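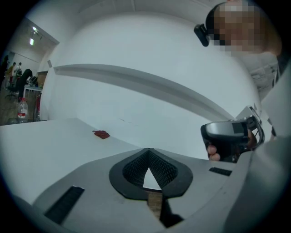
읽는 시간 7분

그루누라(Grurnura) 소개

그루누라는 작은 시민단체와 지역 모임이 디지털 도구를 사용하여 자기의 이야기를 알리는 일을 돕는 회사입니다. 우리는 서울에 사무실이 하나 있고, 스웨덴 예테보리에 책상이 두 개 있습니다. 직원은 모두 여덟 명입니다. 한국어를 모국어로 쓰는 사람이 다섯 명이고, 나머지 세 명은 저처럼 어른이 된 후에 한국어를 배웠습니다. 이 페이지는 제가 직접 썼습니다. 표현이 조금 딱딱한 곳이 있으면 양해를 부탁드립니다.

저의 이름은 에스킬 비크스트룀(Eskil Wikström)입니다. 그루누라를 처음 만들었고, 지금은 교육과 상담을 맡고 있습니다.

어떻게 시작하였는가

저는 한국에 오기 전에 세입자 모임의 소식지를 편집하는 일을 했습니다. 소식지는 종이로 나왔고, 우편으로 보냈습니다. 집주인과 문제가 생긴 세입자가 도움을 요청하면, 그 내용이 다음 호에 실릴 때에는 이미 이사를 나간 후인 경우가 많았습니다. 그래서 우리는 문자 메시지로 짧은 소식을 보내기 시작했습니다. 첫 번째 명단에는 80명이 있었습니다. 기술은 아주 단순했지만 답장이 왔습니다. 종이 소식지를 만드는 동안에는 답장을 받은 일이 거의 없었습니다.

서울에 온 다음에 저는 비슷한 고민을 하는 단체를 여러 곳 만났습니다. 하천을 지키는 주민 모임, 야간 버스 노선을 요구하는 청소 노동자 모임, 점자 메뉴판을 만드는 대학생 모임이었습니다. 이 단체들은 할 말이 많았고 사진도 많았습니다. 그러나 사진은 한 사람의 휴대전화 안에 있었고, 회원 연락처는 다른 사람의 컴퓨터 안에 있었습니다. 그 사람이 활동을 그만두면 자료도 같이 없어졌습니다. 그루누라의 첫 번째 일은 이런 자료를 한곳에 모으고 이름을 붙이는 일이었습니다. 지금도 새로운 단체와 일할 때에는 이 일부터 합니다.

우리가 하는 일

첫째는 교육입니다. 기본 과정은 네 번의 모임으로 되어 있습니다. 한 번의 모임은 두 시간이고, 저녁에 합니다. 서명 운동 페이지를 쓰는 방법, 회원에게 보내는 편지의 제목을 정하는 방법, 동영상에 자막을 넣는 방법, 개인정보를 보관하고 지우는 방법을 다룹니다. 참가자는 자기 단체의 실제 자료를 가지고 와야 합니다. 연습용 자료는 준비하지 않습니다.

둘째는 상담입니다. 캠페인을 시작하기 전에 우리와 한 번 이야기하는 것을 권합니다. 이미 시작한 캠페인도 상담할 수 있습니다만, 그때에는 이미 공개한 글과 날짜를 바꾸기가 어렵습니다. 상담에는 결정을 할 수 있는 사람이 적어도 한 명 참석해 주십시오.

셋째는 도구를 만드는 일입니다. 우리가 만든 도구는 현재 두 가지입니다.

그로마(Groma)
지역 모임을 위한 연락처 관리 프로그램입니다. 회원의 이름, 동네, 관심 주제, 연락을 받고 싶은 방법을 기록합니다. 한 모임에서 연락처 708개까지 무료로 사용할 수 있습니다. 이 숫자가 이상하다고 말씀하시는 분이 계십니다. 처음 그로마를 시험한 주민 모임의 회원 수가 708명이었고, 우리는 그 모임이 돈을 내지 않기를 원했습니다. 그 후에 숫자를 바꾸지 않았습니다.

운디크(Undik)
서명을 받는 페이지를 만드는 도구입니다. 서명한 사람의 정보는 캠페인이 끝나고 100일 후에 자동으로 지워집니다. 기간을 더 길게 하여 달라는 요청을 자주 받습니다. 우리는 이 요청을 받아들이지 않습니다. 더 오래 연락하고 싶은 사람이 있으면 그 기간 안에 다시 동의를 받으시면 됩니다.

함께 일한 단체

지금까지 147개 단체가 우리의 교육 또는 상담을 이용하였습니다. 대부분은 유급 직원이 없거나 한 명인 단체입니다. 단체의 이름은 허락을 받은 경우에만 공개합니다. 노동 문제나 이주민 문제를 다루는 단체는 이름을 공개하지 않는 것을 원하는 경우가 많고, 우리는 그 이유를 묻지 않습니다.

정당과 선거 후보자의 일은 맡지 않습니다. 특정 정당의 당원이 개인으로 교육에 참가하는 것은 괜찮습니다. 기업의 사회공헌 부서에서 문의를 주시는 경우에는, 그 사업에 주민이나 당사자가 직접 참여하는지를 먼저 여쭈어봅니다.

비용과 운영

회사의 수입은 세 곳에서 옵니다. 교육비, 그로마의 유료 이용료, 그리고 콜러웨이(Calloway)와의 계약입니다. 콜러웨이는 더블린에 있는 번역 회사이고, 우리의 교재를 영어로 옮겨 다른 나라의 단체에 판매합니다. 우리는 콜러웨이에서 투자를 받지 않았고, 콜러웨이는 우리의 교육 내용을 정하지 않습니다.

교육비는 단체의 일 년 예산에 따라 다릅니다. 예산이 적은 단체는 교재 인쇄비만 냅니다. 신청할 때에 지난해 결산서를 보내 주시면 담당자가 금액을 알려 드립니다. 결산서가 없는 모임은 통장 사본도 괜찮습니다.

우리가 아직 잘하지 못하는 것

운디크는 화면 낭독 프로그램에서 서명 단추를 잘 읽지 못하는 문제가 있습니다. 두 번 고쳤지만 일부 휴대전화에서는 아직 같은 문제가 있습니다. 이 문제를 만나신 분은 사용하시는 기종을 알려 주시면 감사하겠습니다. 또한 제주와 강원 지역에서는 교육을 자주 열지 못했습니다. 온라인 과정이 있지만, 처음 만나는 사람들끼리 회원 명단을 같이 정리하는 수업은 온라인으로 하기가 힘듭니다. 9월에는 강릉에서 기본 과정을 한 번 열 계획입니다.

문의

교육과 상담은 홈페이지의 신청서로 받습니다. 전화는 평일 오후에만 받을 수 있습니다. 제가 전화를 받으면 조금 천천히 말씀해 주십시오. 중요한 내용은 통화가 끝난 후에 글로 다시 보내 드리겠습니다. 영어와 스웨덴어로도 문의하실 수 있습니다.

사무실을 방문하고 싶으신 분은 미리 연락을 주십시오. 건물에 승강기가 있지만 입구에 계단이 세 개 있습니다. 휠체어를 사용하시는 분은 뒤쪽 주차장 문으로 들어오실 수 있고, 도착 시간을 알려 주시면 직원이 문을 열어 드립니다.

마지막 수정: 2023년 3월 3일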